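Thema: Flotora Open, Platz 3 und der zweite Satz

grundlinie_gk
Hat jemand Donnelly gegen Espinoza gesehen? 6-7, 6-4, 6-2, und der zweite Satz war von beiden eine Frechheit. Ich habe 20 Euro Eintritt bezahlt, um Aufschlagverluste zu sehen.

Slice_Witwe
Ich fand's großartig. Donnelly serviert, als müsste er den Ball vorher um Erlaubnis fragen, und gewinnt trotzdem.

netzroller77
Gewinnt, weil Espinoza nach dem Tiebreak im Urlaub war. Bitte keine Heldensagen.

Slice_Witwe
Espinoza hatte im dritten Satz zwei Breakbälle. Schöner Urlaub.

grundlinie_gk
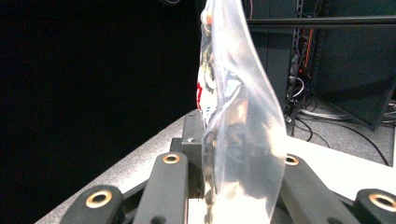
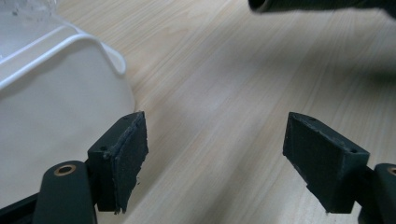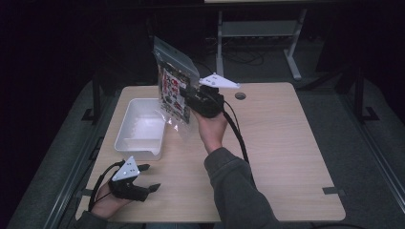 netzroller77
Zurück zum Aufschlag: Treloar hat ihn in der Runde davor viel besser gelesen. Der stand beim Return fast auf der Tribüne.

Coseck_Kurve
Und hat verloren. Spricht für deine Theorie.

netzroller77
In drei Sätzen, vor etwa 480 Leuten, mit kaputter Bespannung. Das zählt bei mir halb.

Slice_Witwe
Bei dir zählt alles halb, was Donnelly gewinnt.

grundlinie_gk
Weiß wer, ob Bolger im Viertelfinale antritt? Auf dem Aushang stand um 17 Uhr noch nichts.

Coseck_Kurve
Bolger spielt, Platz 1, nach dem Doppel. Nummer 212 der Rangliste übrigens, falls netzroller wieder von Weltklasse anfängt.

netzroller77
Im Juli war er besser.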